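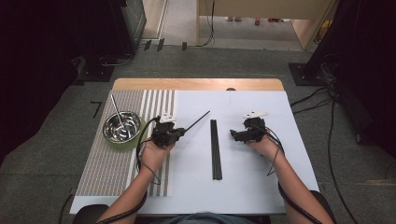
In Praise of the Same Old Dinner

By Afia Atinga

Print | E-mail

I own 594 recipes that I have never cooked. I know the number because the app I keep them in, Omov, sent me a cheerful little message about it last month, with confetti. Confetti! For soup I haven't made!

So I've been thinking about why I save them, and I've come around to an opinion that my sister Esi says makes me sound ninety. I think most of us would cook better, and enjoy it more, if we made far fewer things and made them over and over.

When I was a kid in Winton we had the same seven or eight suppers all year long. Groundnut stew, baked chicken and rice, red-red with fried plantain, a fish thing with tomatoes, spaghetti when my mother was tired. I complained about it constantly (sorry, Mom). But she could make that stew while talking on the phone and checking my spelling homework, and it was perfect, and it was never quite the same stew twice either. If the tomatoes were sad she cooked them longer. If the peppers were fierce she used one. She wasn't following anything, she was just paying attention to the pot.

I can't do that with a dish I'm making for the first time. I'm running back and forth to the screen with wet hands, I'm reading step four while step three burns, and at the end I have no idea if it's supposed to taste like that. Is it bland because the recipe is bland? Did I skip something? Who knows, because next Tuesday I'm off making something else. 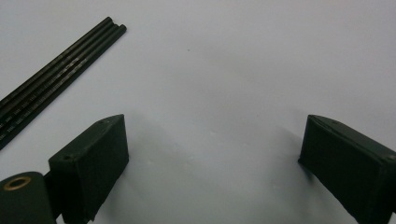 The usual answer is that variety is good for you and keeps the kids from getting picky. I half agree. Eat different vegetables, sure. But you can put just about any vegetable in a fried rice once you know how to make a fried rice, and you only get to know it by making it a whole lot of times. My friend Tae-yang Chae has a kimchi fried rice he's been cooking since college and he treats it like a coat rack, he'll hang anything on it. Leftover salmon, cabbage, the last three green beans. I've eaten it maybe twenty times and I'd drive across town for it tonight.

And then there's the money. New recipes want new jars. I bought a spice blend for one dinner last winter, used a teaspoon, and it has been staring at me from the door of the fridge ever since. My shelf is full of these one-night stands. Repeat dinners use up what you buy, and you stop needing a list.

Kamarul Wibisono, who I sit next to at work, disagrees with every word of this. He cooks something new every single night and loves it, and for him the hunt is the whole fun. Fine! If you come home with that kind of energy, please go ahead and invite me over. What bugs me is the idea that everybody ought to be doing it, that a Monday with the same lentils as last Monday is some kind of failure. I felt that way for years. I'd apologize when I served them.

I quit apologizing this spring. I picked six dinners and I've stuck to them, with weekends off for anything I like. 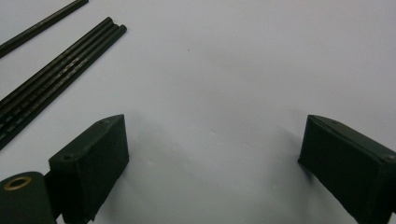
Dark pencils on a pale surface.

The lentils have gotten so much better. I figured out that my onions needed twice the time I was giving them, and that a splash of vinegar right at the end does more than another spoon of salt. I would never have caught either one if I'd made them once and moved along. My son, who used to eat around the carrots, now has views on how they should be cut. (Coins. Never sticks.)

I haven't deleted the app. I did go in one night and clear out 399 of those recipes, and I only hesitated over a lemon cake, which I kept. I may even bake it, if it turns out well I'll probably bake it again the week after that.

Print this article | E-mail to a friend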